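# Automation of suturing at the Brulleck surgical skills centre

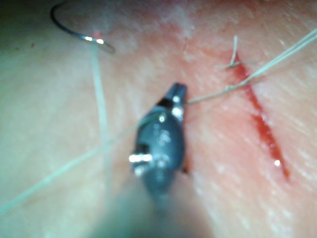 **Noel Layug**
Staff writer, workplace and technology entries. Reviewed by Yufang Li, 4/27/23.

**Automated suturing at Brulleck** refers to the use of robot-held instruments to place and tie stitches in practice tissue at the Brulleck surgical skills centre. The centre trains theatre staff and tests closing methods on behalf of hospitals and instrument makers. The work was formerly done entirely by hand by a group of bench technicians. It is now shared between the technicians and a two-armed system known within the centre as Adance.

## Background

Before automation, each technician prepared a practice surface, made the cut and closed it with a row of single stitches. The finished samples were used to compare threads, needles and knots, and a smaller number were kept for teaching. The work called for steady hands and long periods of close attention. Staff records from the time mention sore necks and tired eyes, and shifts at the bench were limited to 3 hours for that reason.

The first proposal to automate the bench came from the centre's testing section, which wanted stitches of a more even depth and spacing. A trial began in October and was extended twice before the system was taken into regular use. The software was supplied by Zuketti, a contractor that had earlier fitted sorting equipment in the centre's stores.

## Method

The system works with a needle driver, a narrow instrument with jaws that close on either the needle or the thread. A curved needle is passed through both sides of the cut, the thread is drawn across, and a knot is tied and trimmed to leave two short tails. The closing of a cut normally starts at its upper end, so that a finished knot may already be in place while the remainder is still open. The needle is often left lying on the tissue while the driver takes hold of the thread.

Handling the thread is widely regarded by the staff as the hardest part of the task. A needle keeps its shape and can be found again when it is put down. Thread bends, kinks and crosses over itself, and several strands may lie close to the instrument at one time. Blood on the surface adds to the difficulty, as do bright reflections from metal and moist tissue. For these reasons the centre uses a close view from near the instrument together with a wider view of the bench.

Under the operating rules, a technician must be present whenever the jaws are under power. The technician may stop the arms, correct the position of the thread by remote control, or finish the stitch by hand.

## Effects on staff

No bench posts were closed when the system was introduced, although the nature of the posts changed considerably. The former title of bench technician was replaced by that of process technician, and the duties now include setting up the practice surface, watching the run, grading the knots and writing fault notes. Around 2000 fault notes had been filed by the time of the first internal review, most of them concerning slack or twisted thread.

Opinion among the staff has been mixed. Those who had reported pain from bench work generally welcomed the change, and the limit on shift length was later relaxed. Others objected that watching a machine was more tiring than stitching, as it required the same attention with little to do. A further concern was the loss of hand skill. Technicians who had closed cuts every day found that they were slower after some months of supervision, and this was felt most keenly when a run had to be finished by hand.

In response, the centre set aside 2 sessions a week in which all process technicians suture without the system. New entrants must complete 5 weeks of hand work before they are allowed to supervise a run. The staff side had asked for a longer period, and the matter remains under discussion.

The pay scale was also revised. Grading and fault reporting were recognised as skilled duties, and the highest bench grade was opened to staff who had not previously taught.

## Related systems

A second system, Qin, is used in the same building to load needles and cut thread to length. It does not touch tissue and may be run without a technician at the bench.

## See also

- Knot grading
- Needle driver
- Supervised automation
- Surgical skills training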